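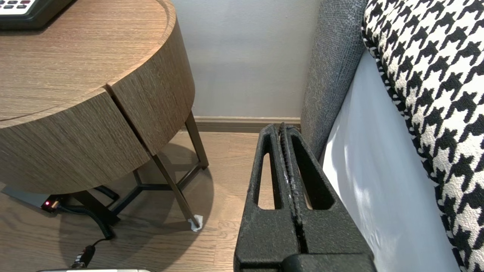 The two black fingers of the gripper, between a bedside table and a bed.

How does a robot learn to tidy a bedroom?

Think about how you learned to tie your shoes. Probably a grown-up read you no rules about it. Somebody took the laces and showed you slowly, and then you tried. Your first knots were bad. After many tries your fingers knew what to do, even when you were thinking about breakfast.

Many robots today learn in a similar way. People show them a job again and again, and a computer program studies all these showings. We call one showing an example. In this page we explain how the examples are gathered, using a project called Kimavo. It is run by a small team in Pravville, and they want a robot that can help in hotel rooms and in bedrooms at home.

What is inside one example?

An example is a bit like a short film, but it has more in it than a film. It keeps what the camera near the robot's hand can see. It also keeps where the arm is, how far it has turned at every joint, and if the fingers are open or closed. All these things are saved together, many times in every second, so the program can match them. It learns: when the world looks like this, the arm should move like that.

The robot's hand is called a gripper. The Kimavo gripper has only two fingers, and they can do two things, open and close. This sounds very little, but try it yourself. Put on a mitten and pick up a pencil between your thumb and the rest of your hand. You can do quite a lot!

A person guides the arm for each example. At Kimavo this person is called the teacher. The teacher moves the arm to a thing, closes the fingers, lifts the thing and puts it in another place. Then the teacher presses stop, and the example is finished. Most examples last less than 30 seconds.

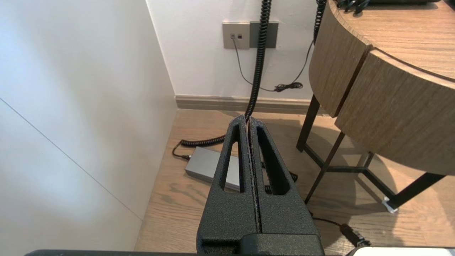
Cables are one of the difficult subjects. A cup keeps its shape when you lift it, but a cable does not. It bends, it rolls up, it catches on a table leg, and it never lies two times in the same way. For a child this is no problem, because you have seen so many strings, ropes and noodles in your life. The robot has seen none. For this reason the team records many examples with cables on the floor and near the wall, with straight ones and with curly ones.

How many examples are needed?

It depends on the job. For a simple job, such as picking up one cup from one table, the team at Kimavo began with 500 examples. For moving small things in a whole bedroom they wanted 3,000. It is slow work, and the teachers take turns so that their arms and eyes can rest.

The examples must also be different from each other. Imagine that you learn to catch a ball, but your friend always throws it from the same spot and at the same speed. You would become very good at this one throw and miss all the others. So between the examples the teachers change something. They push the cup a little to the left. They turn the remote control around. They close the curtains, or they start with the arm in another place. A change of light is very useful, because a white cup in the morning and the same cup in the evening can look to a computer like two different cups.
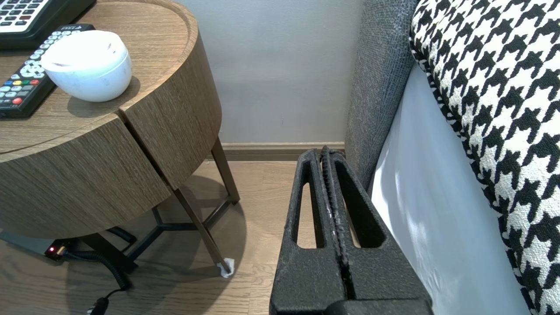
What happens if the teacher makes a mistake?

The teacher marks the example, and later somebody looks at it again. If the fingers missed the cup and the teacher simply went back and took it properly, the example is often kept, as it shows the robot how to correct itself. If the cup fell on the floor, it is normally taken out.

After some weeks, the examples go to a big computer. The program looks at them over and over and makes guesses: where should the arm go now? It compares each guess with what the teacher did. When the guess is wrong, the program changes itself a tiny bit. After a great number of tiny changes the guesses become better. This part is called training, and it can go on all night while the teachers are asleep.

Then comes the test. The robot must do the job alone, in a room which it did not see before. The Kimavo team uses a guest house called Asamoah for this. In October their robot made its first tests there - and it was stuck at the first table, which was higher than all the tables in its examples. So the teachers went back to work and recorded 1,000 more, with high tables and low ones.

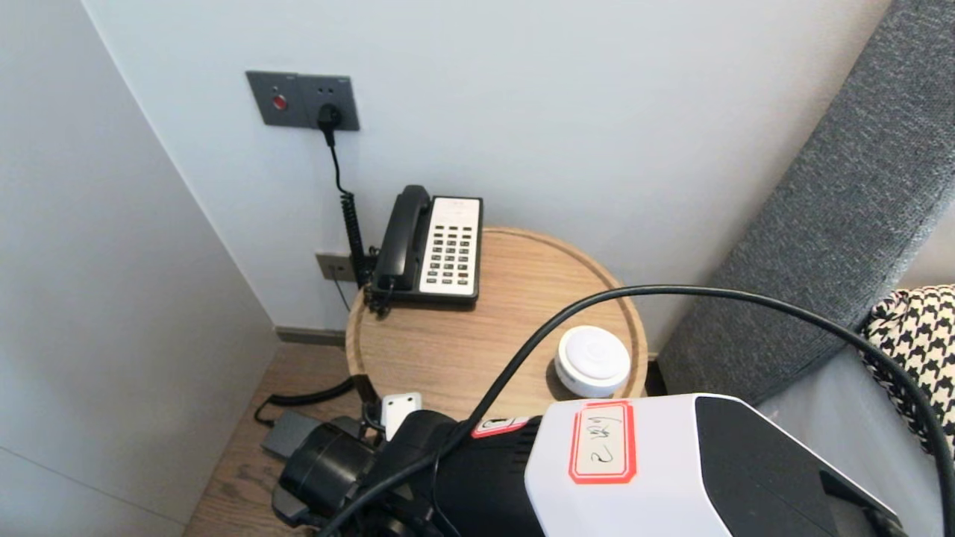 A round table with a telephone, and part of the robot in front of it.

Try it at home

Ask a friend to be the robot. The robot may use only two fingers and may look only at its own hand. Now be the teacher. Hold your friend's wrist and guide it to a spoon, three times, always with the spoon in the same place. Then move the spoon to the other end of the table and let the robot try alone, without help.

Write down what went wrong and how many more examples your robot needed.

Words to remember

Example: one showing of a job, saved from start to stop.
Gripper: the hand of a robot.
Teacher: the person who guides the arm.
Training: the time when the program studies the examples and changes itself.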